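# What it costs to keep two arms running: our equipment plan

Semester project report, written up 2020-01-29

My half of this project was the budget, which I grumbled about for a good week and then got weirdly into. Everyone else wanted gripper time. I got a spreadsheet, three supplier quotes and a lot of emails about cables.

So the job was to work out what our lab should buy before April, when the next group takes over the humanoid and the bedroom setup. Our task for it is bedding and soft things generally (pillows, covers, anything that sags when you pick it up), and soft things are harder on equipment than I'd have guessed! Two hands have to share the load the whole time, so if one side is out of service you can't do half the work, you just don't do any.

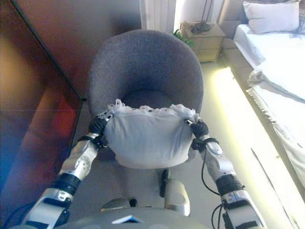
Why not buy a whole spare arm and be done with it? That came up at our first planning meeting and it's a fair point, I put it in the plan as Option A. The trouble is the price. Prasisau quoted us an arm with no hand on it, and even that would swallow the full allowance and leave nothing for the bits that wear out. A spare arm sitting in a cupboard doesn't help much when what you're missing is a finger pad.

Option B is the one I ended up recommending, and it's a lot less glamorous. Buy small, buy early, and buy the stuff that rubs.

## What's on the list

- Finger and thumb pads, 14 sets, from Plorkham. They're cheaper in one order and they don't go off on the shelf.
- Replacement cables for both arms, plus sleeving. Lins had the best price, $300 for the lot including freight.
- One complete hand, Silemlow, refurbished, $716. This is the big one and I argued with myself over it for days.
- Test bedding: pillows and covers from the discount place near campus, $39. I tried to get this under "consumables" and was told it's "furnishings", so it has its own line now.

I'd originally left the bedding off altogether, figuring we could all bring old pillows from home. Bad idea for a project where you want to compare one week with the next. If the next group is going to repeat our trials they need the same kind of pillow we used, and they need a few of them. Some frilly, some plain. 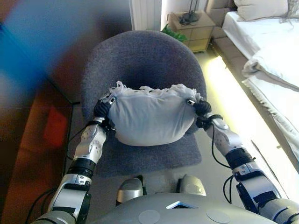 Could the refurbished hand wait until after April?

It could, but the quote lapses and the new group would start their term with no backup, so I've kept it in the first order.

The other thing I had to plan for was lead time, and I got this badly wrong in my first draft. I'd assumed everything would turn up within a couple of weeks of ordering. Pads, sure. Cables, mostly. The hand has to be checked over by the supplier, shipped, then signed in at our end by someone with the right training, and I hadn't allowed a single day for that last step. My supervisor circled it in red and wrote "who?" next to it, fair enough.
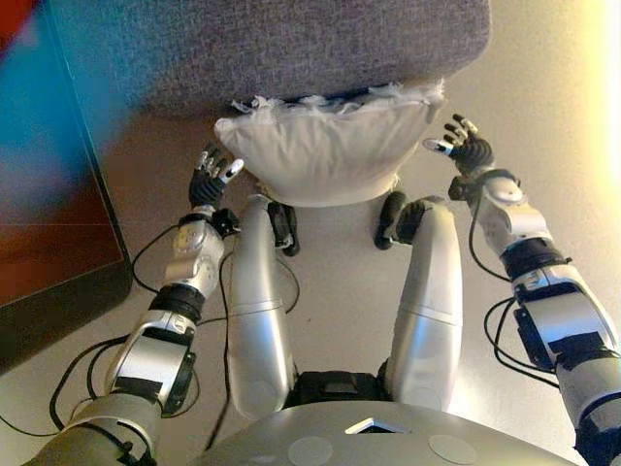 The second draft works backwards from April instead. Hand gets ordered first, cables the week after, and pads and bedding go in together once we know what's left over. I also put in a bit for storage, because at the moment our spares live in a shoebox and I've spent more time than I'd like digging through it for the one connector I need.

Things I'd still like sorted before anyone signs off on this:

- Whether Plorkham will hold the pad price if we split the order in two
- If the Silemlow hand comes with its own mounting hardware (their email says "typically", which worries me)
- Who looks after the spares list when I finish up

I've left the spreadsheet in the shared folder with the old draft in a second tab, red circles and all. If you're picking this up next term, check the freight line first, I've redone it four times and I still don't completely trust it.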